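Trunstead Fruit Share - minutes of the packing meeting, Friday, May 26, 2023
Taken by Anneli Nieminen, typed up the same evening with a cup of tea and my notebook propped against the toaster.
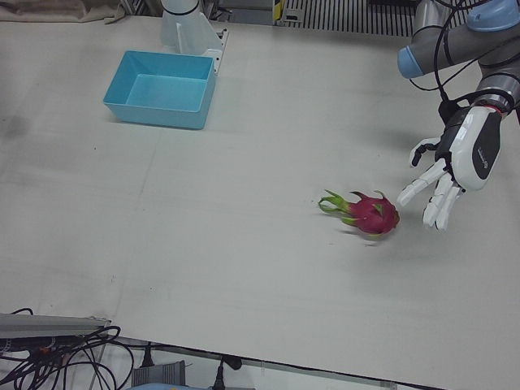 Margareta Sima wanted it written down before anything else that dragon fruit should never go in the bottom of a box again, because the green bits catch on the lettuce bags and then the whole lot comes out in one lump when people unpack. So it's written down, Margareta!

Present: Sânziana Roman (chair), Margareta Sima, Desmond Park, Chun-yin Lam and me. We started late as the door was stuck again and Desmond had to go in through the side.

Minutes of the February meeting

Agreed as they stood, apart from my spelling of Giseck, which I had managed to write three different ways. Chun-yin asked if the bit about the missing scissors could come out now that he has found them (they were in his coat). I said minutes don't really work like that, so it stays in.

Dragon fruit

This took up most of the evening, and I enjoyed it a lot more than I expected to. We have had dragon fruit from Nwosu twice now and people either love it or bring it back and ask us what it is. Sânziana says she gets stopped in the street about it. She read out a couple of notes from members, one of whom had tried to peel it like a potato, and another who boiled it - we all went a bit quiet at that one.

Desmond thinks we should carry on with it all summer. He says the boxes have been looking awfully brown and beige, all potatoes and onions, and one bright pink thing on top makes people happy when they lift the lid. Margareta doesn't disagree about the color but she is the one who has to pack them, and the scales bend if you so much as look at them. She would like them laid on their sides, last in, with nothing over the top. Chun-yin asked if they couldn't just stand upright in a corner of the box. We talked this through for longer than I would like to admit, and Margareta said she had tried it and they fall over on the first bump in the road.

So: on their sides, on top, and the lid goes on gently. We also agreed to put a little slip in with each one saying how to eat it. I offered to write the slip, and what I have so far is "Cut it in half the long way and eat the inside with a spoon. Nicer from the fridge." Sânziana wanted to add a recipe for a salad with lime and mint, and there was some feeling that this would turn it from a slip into a leaflet. She is going to send me the recipe and I will see what fits.

Price came up too. Nwosu will do us a case at a time but we can't split a case, and the last one left us with 2 spare that went home with whoever was holding the broom. Desmond will ask about smaller cases. If the answer is no we carry on as we are, and I for one am happy to hold the broom.

Tubs and bins

The blue ones are staying! Chun-yin had looked into the deeper gray crates from Stuninex, and they do stack better, but you can't see what is at the bottom of them and soft fruit gets squashed under its own weight. With a shallow tub you get one layer and you can spot a bad one right away. Margareta said the shallow ones are also much easier on her back when she is reaching across the table all morning. Nobody spoke up for the gray crates after that, including Chun-yin, who I think was relieved.

We do need to be stricter about washing them. Warm water and dish soap, rinse, upside down on the rack overnight. Please don't put them away with a puddle in the bottom (you know who you are, and so does Sânziana).

The table

Desmond brought up the table top. It's a pale color and it shows every smudge and speck, and however much we wipe it, it never looks properly clean in strong light. He would like a darker cover. Margareta is dead against it as she wants to see the dirt so she can get it off, and I have to say that won me over. We voted, and the pale top stays. Desmond took it well and asked me to record that he took it well.

Sânziana added that coats and bags shouldn't go on the table on packing days, even for a minute.

Numbers for the summer

We are at 40 boxes a week and Sânziana would like to see how we get on with that before we take any new names. Giseck has offered us more than 300 paper bags left over from a shop that closed, free if we pick them up. Everybody said yes at once. Chun-yin will go with his car, and Desmond will go along too if it's a morning.

Any other business

Margareta asked for a second pair of kitchen scales. The old ones stick on cold days and she ends up guessing at the grapes. Agreed, as long as they are plain ones.

I asked if we could please have the radio a little lower during packing. This was noted with sympathy and I don't expect anything to come of it.

Who is doing what

Anneli - write the dragon fruit slip, fit in the salad if possible
Sânziana - send Anneli the recipe, answer the two notes
Desmond - ask Nwosu about smaller cases, look at the door
Chun-yin - fetch the bags from Giseck, tell Stuninex no thank you
Margareta - buy scales, show the rest of us how she wants the tops of the boxes done

The next meeting will be once the first summer boxes have gone out. Sânziana will send the date around, and Margareta is bringing the plum cake.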